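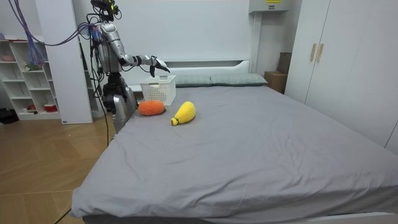
Changing the sheets is one of those chores I put off for years, mostly because I made it harder than it had to be, and once I settled on an order for things it stopped feeling like such a production. Start by clearing the bed completely and taking everything off down to the mattress. Then put on the fitted sheet, doing the two corners at the headboard first and the foot of the bed last. With the gray sheet on, I like to set the pillows side by side against the headboard (sage green ones go so nicely with gray!) and keep a white plastic basket up on the mattress next to them, so whatever I need is at waist height and I'm not bending down to the floor every two minutes.

Don't fret over creases. A fitted sheet nearly always has a few, especially near the front corners where the fabric drapes over. Smooth it with the flat of your hand from the middle out toward the sides, then give each side a gentle tug from underneath – gentle, please, or the far corner will pop right off and you'll be walking around the bed again.

Next comes the top sheet, wrong side up, with the wide hem at the head of the bed. Leave about 11 inches hanging at the foot, tuck that under, and fold the corners in before you let the sides drop. Blanket last, then fold the sheet back over it.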